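4. Setting up the common room before opening

This section is for the person who opens the room in the morning or who prepares it again after a group has left. It covers the long table, the round tables with chairs, the machines at the side and the bins. The upper level is treated in section 5. If you prepare the room for the first time, please read the whole section one time before you start.

You will need: two dry cloths, one damp cloth, the spray bottle marked Gunel, new bin bags, and the key for the supply cupboard.

4.1 The long table

1. Take everything from the tabletop. Small items which guests forgot (toys, hair clips, cards) go in the lost things box, not in the bin.

2. Wipe the top with the damp cloth, always in the long direction. The top is dark brown and every round movement stays visible when the light comes from the side.

3. Dry it at once with a dry cloth.

4. Walk to the short end of the table and look along the surface. If you see stripes, repeat step 3 with the second cloth.

Caution: Do not spray directly on the tabletop. Spray on the cloth. The liquid goes into the joints and the wood becomes pale there, and this can't be repaired by us.

Note: If a craft group or a toy workshop is coming, put a sheet of white paper under each place where people will work with small parts. Light pieces are easy to find on the dark table, but glue and paint are difficult to remove from it. The paper is on the second shelf of the supply cupboard.

4.2 The round tables and the chairs

1. Pull all chairs back from the table by one step.

2. Wipe the tabletop. The light wood needs less care than the long table, and the same damp cloth is enough.

3. Hold the edge of the table with both hands and press gently down. If it moves, turn the foot under the pedestal until it stands firm.

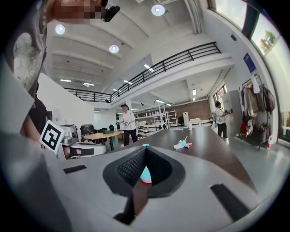
4. Put the chairs back around the table. Leave one side open in the direction of the entrance, so that a wheelchair or a baby carriage can come close.

5. Check under the table for boxes and bags. They must not stay on the floor during opening hours.

Caution: Do not lift a table by its top. The top is fixed with four screws only. Two persons should carry it by the pedestal.

4.3 The machines at the side

The machines must be switched on 20 minutes before the first guests arrive. They are listed in the supply book with the numbers 304 (drinks machine) and 900 (water heater).

1. Check that the surface under and behind each machine is dry.

2. Fill the tank of machine 304 to the upper line. The tank takes 1000 ml. Use the filtered water from the Edesero jug.

3. Close the lid until you hear a click. Without the click the machine will not start, and it will not show a message either.

4. Switch on machine 304 first and wait until the light is steady. Then switch on machine 900.

5. Wipe the front sides with a dry cloth. Pictures and labels which are attached to a machine stay in their place. If one is loose, fix it again with tape from the cupboard.

Caution: Never switch on both machines in the same moment. They are connected to the same fuse, and when it goes, the lights over the stairs go too.

Note: If the light of machine 304 blinks slowly, the filter must be changed. New filters come from Butkienė. Write the request in the supply book and continue to use the machine until the end of the day.

4.4 The bins

1. Empty each bin, also when it is only half full.

2. Put in a new bag and fold the edge of the bag outside, over the rim.

3. Place the bin near the machines, but with enough space that a person can pass between.

4. Take the full bags out by the back door. The glass container stands on the left side, and the key for it hangs inside the door.

4.5 Walls and switches

Switch on the lights from left to right. The last switch is for the fan and can stay off from October until April. Notices on the wall which are older than one month may be removed, except the evacuation plan and the house rules of Warkdale.

Damage to the walls should be reported to Bent Ingvarsson before you try to paint or cover it. He keeps the right paint for each level.

Last change to this section: 30 July 2019. The order of steps 3 and 4 in part 4.3 was corrected.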